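Zotard Garment Steamer: Set-up Guide
Section 2. Filling the tank and first use
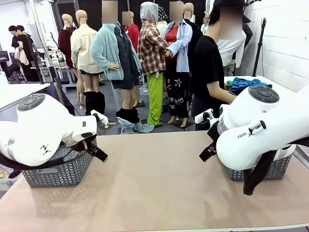
Before you start, read the cautions at the end of this section. The first use takes a little more time than the next ones, so please do not plan it for the same morning when you need the clothes.

1. Put the base on a flat floor. Carpet is allowed if the pile is short.

2. Turn the tank cap to the left and lift the tank by its handle.

3. Fill with cold tap water up to the MAX line. If your water is hard, mix it half and half with distilled water. Do not add perfume, vinegar or fabric softener.

4. Close the cap and set the tank back until you hear a click.

5. Screw the two parts of the pole together and tighten the grey collar by hand. Hang the steam head on the hook.

6. Plug in and press the power button. The light blinks for roughly 40 seconds and then stays on.

7. Point the head away from you and let the steam run for 2 minutes. The first steam can have a light smell of rubber.

Note: If water drops come from the head, the hose is hanging too low. Lift the head high for a moment so that the water can flow back to the base.

Note: For velvet and other fabrics with a pile, steam from the inside of the garment. Try the colour on a hidden seam first.

CAUTION: Never steam clothes while a person is wearing them.

CAUTION: After switching off, wait 30 minutes before you empty the tank. The metal plate stays hot longer than the hose.

Descaling is explained in Section 6.

Text: Felicja Ziółkowski. Checked by Nimal Mridha.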